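3. Gathering the Demonstrations

3.1 Why we went back and did it again

When we wrote the first draft of this paper, our plan for the data was pretty simple: build a tabletop in simulation, put some stuff on it, drive the arm around by hand, and save everything. That first set (we call it Devura-0, and it's still on our server if anybody wants to see how not to do it) came out lopsided. The objects were nearly always lined up in a row, the arm nearly always came in from the same spot, and the policy learned exactly that. Move one thing a hand's width to the side and it reached for where the thing used to be!

So we threw most of it out and started over with a new set, which we named Rullthorpe after the street our lab used to be on. The rest of this section is about how we collected it, what we kept, and a few things we'd change if we had the time.

The short version of the setup goes like this. There are two arms in the simulator, but the operator drives one at a time in this part of the work. The operator sits at a desk with a small hand controller and a monitor, and sees whatever the simulated cameras see. We don't give them a free-floating view. We tried that early on, and our operators loved it, but they'd swing around behind an object to check their grip and then do things the learner had no way of working out from its own cameras. If the policy can't see it, we don't want the person using it either.

3.2 Scenes and views

Every scene starts from a layout file, which says what's on the table and where. We draw the objects from a shared pool and turn each one by a random amount before it's placed. We don't care much whether the things belong together. A kitchen item next to a desk item is fine by us, and it seems to keep the policy from leaning on the company an object keeps. What we do care about is spacing, and that took some fiddling (more on that below).

The saved views include wide ones that take in a good piece of the table and much closer ones where the gripper takes up a lot of the picture. The policy gets the images plus the joint readings, and nothing else. No object positions, no masks, no depth. 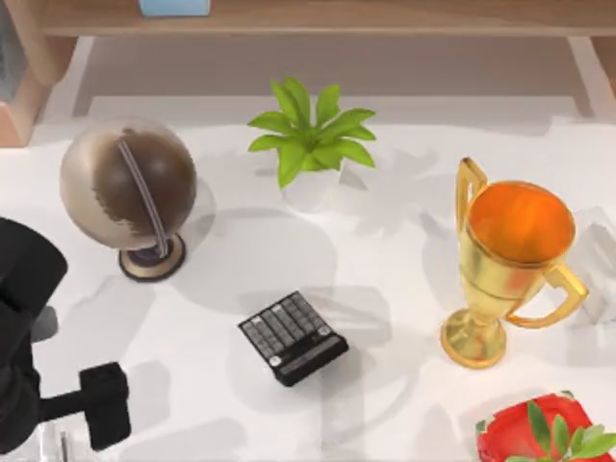
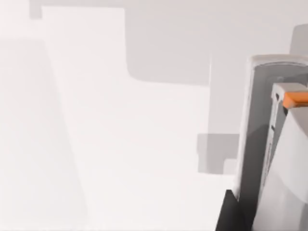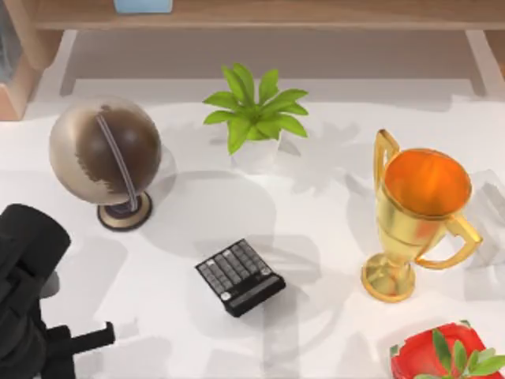

Figure 4. Views from one Rullthorpe scene.

Spacing first, then. In Devura-0 we let the layout tool drop objects anywhere they fit, and a fair number of scenes ended up with two things so close together that you couldn't get a finger between them. Operators handled these by nudging one object out of the way, which is a perfectly sensible thing to do, except that we hadn't asked for it and we hadn't labeled it. The learner picked up the nudge and started using it everywhere, even with plenty of room. For Rullthorpe we set a minimum gap and simply rejected any layout that broke it. Crowded tables deserve their own set, and we'd rather collect that one on purpose.

The other thing we changed was lighting. We used to keep the lights fixed and very even, on the theory that clean pictures would make learning easier. They did, a bit, but the policy fell apart the moment shadows showed up. Now the light positions and brightness are drawn fresh for each scene, and we let some of the draws come out pretty ugly. We argued over whether to filter the really bright ones and in the end we left them in. A policy that only works when everything is nicely exposed isn't much use to us.

3.3 What the operators did

Each session ran for 10 demonstrations, followed by a break. We'd started out with much longer sessions and found that people got sloppy toward the end, with wider swings and more correcting at the last second. Short sessions fixed most of it. They also made people a lot more willing to come back, so that was a nice surprise.

We gave the operators a one-line goal for each scene and let them choose their own path. We asked for a steady pace and told them not to worry about small mistakes. If a grasp slipped, they could go in again, and we kept the whole thing as one demonstration. We like these! The recoveries turned out to be some of the most useful data we have, and when we trained without them (Section 5) the policy would miss once and then just hang there over the table.

Recording and playback both go through Brarkuretti, our in-house logging tool. It writes the camera streams and the joint readings to one file with a shared clock, and it will refuse to save if the streams drift apart. This sounds fussy, and it cost us a couple of afternoons of grumbling in January, but we had been bitten before. A good part of Devura-0 had images lagging behind the joints, and we only found out after training on it for weeks.

3.4 Cleaning up

After collection we played every demonstration back and marked it keep, trim, or drop. Trimming mostly meant cutting the dead time at the start, when the operator was still settling into the chair. We dropped a demonstration if the arm hit the table hard, if an object left the table, or if the operator had clearly gone for the wrong thing. That left us with 1,755 demonstrations, and those are the ones used for all the results in this paper.

We did the marking by hand. We had a go at training a small classifier, Maillard, to do it for us, and it was good at spotting table hits but hopeless at telling a slow, careful approach from an operator who had lost the thread. It threw away some of our favorite recoveries, too. We still run it as a first pass to sort the queue, so the likely table hits come up together, but a person makes the call every time.

One weak spot we should mention is that all our operators were right-handed. We didn't plan it that way and didn't notice until somebody asked at a group meeting. We haven't measured whether it matters, and the next round of collection will include left-handed operators so we can check.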